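# Handheld Gripper Sessions: House Rules in Practice

Updated 2025-12-23 by Dilani Hettiarachchi

Villmont collects hand demonstrations for the Ivum project in ordinary homes and in two rooms at the Inskip building. This page goes with the written rules, revision 14. The rules run to 18 pages and most people read them once. The gallery is meant to be looked at again before a session, on a phone if need be.

Everything here applies to the handheld unit. The arm-mounted unit has its own sheet, kept by Jahangir Siriwardena, and its rules on speed and stop buttons are stricter.

## Before you start

Get written consent from an adult in the household first, even if you have worked in the same home before. Consent covers the rooms listed on the form and no others. If the work moves to another room, fill in another form.

Walk the space with the householder. Ask what should be put away: mail, medicine, family photos, school papers with names on them. Toys, bedding and furniture can stay where they are. We want rooms as people live in them, and a tidy-up for our sake makes the material less useful.

Check the finger pads. Both should sit flat and face each other when the gripper is open. Wipe them with a damp cloth and let them dry. Pads with a torn or lifted edge get replaced before the session, never during it.

## At the table

Small, flat items are the hardest thing we ask people to pick up, and most of the rule changes since March concern them.

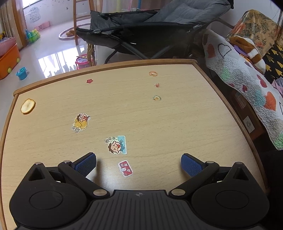

*Open gripper over a wooden table, with stickers spread across the top. Blue textured pads at the fingertips.*

Rule 6 covers the start position. Hold the gripper open above the work surface, with both pads clear of every item, and keep still for a slow breath before the first move. Start and end each attempt this way.

Rule 7 is about spacing. Leave enough bare surface beside each item for a finger to come down without touching its neighbor. Items may lie at any angle. Don't line them up.

Rule 8 is about force. Thin items tempt people to press down hard and drag. Pressing bends the finger joints and scuffs the table, and the householder will notice the second one. If an item won't lift after three tries, mark the attempt as failed and go on. Failed attempts are kept and used.

Rule 9 says that the free hand stays out of it. No nudging, no holding the item down, no catching it on the way up. The same goes for anyone watching.

## People nearby

Bystanders who haven't signed should be out of the room. When that can't be arranged, pause. A session with gaps in it is fine — the log has a column for them.

Children may not operate the gripper. The finger joints can pinch, and the grip was sized for adult hands. Small loose items go back in their bag or box as soon as the table work is over, and you check the floor before leaving.

## Limits and breaks

- One operator works no more than 60 minutes before a break.
- Stop at once for wrist pain. Report it the same day.
- Pads from Pavska and our older spares don't mix on one gripper.
- Log the pad set at the start of the session and again after any change.

## Corrections

Revision 13 said the table had to be cleared down to a single item. That was dropped, and anyone still working from the old sheet should throw it out.

Questions about consent forms go to me. Questions about hardware go to Jahangir, extension 1910.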